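Home | Local | Water & Health | Sports | Contact

Gretness to fix 300 failing septic tanks by August

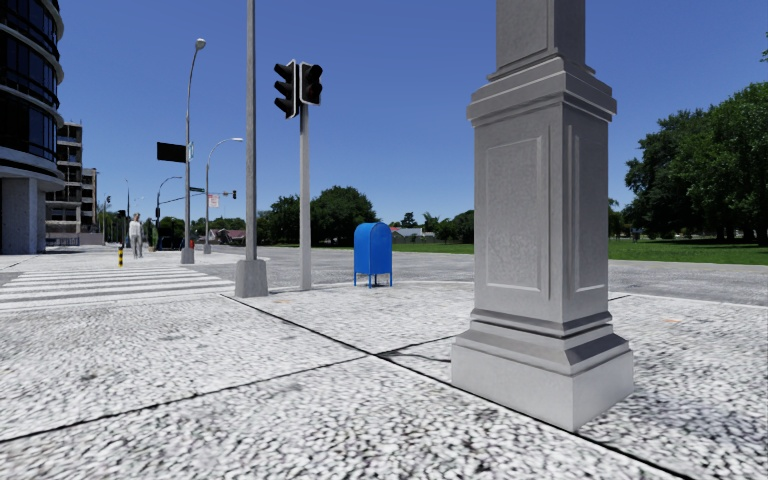 8 Jun 2021 - The town will pay to repair or replace 300 failing septic tanks on the east side, public works head Golshifteh Mousavi told residents at last night's meeting. Work starts in Pristley Road, then Jirnel.

Homeowners pay a flat $200. Renters nothing. Applications open now at the town office, 30 slots a week.

Not everyone happy. Eamon Moynihan, of Jirnel, said his tank was pumped twice this spring and still backs up into the yard. "I've been on a list since before my kid was born," he said. He wants sewer lines insted.

Mousavi said sewers are a seperate vote. A further 700 homes have yet to be inspected, no date for those.

We use cookies to improve your visit. Accept | Settings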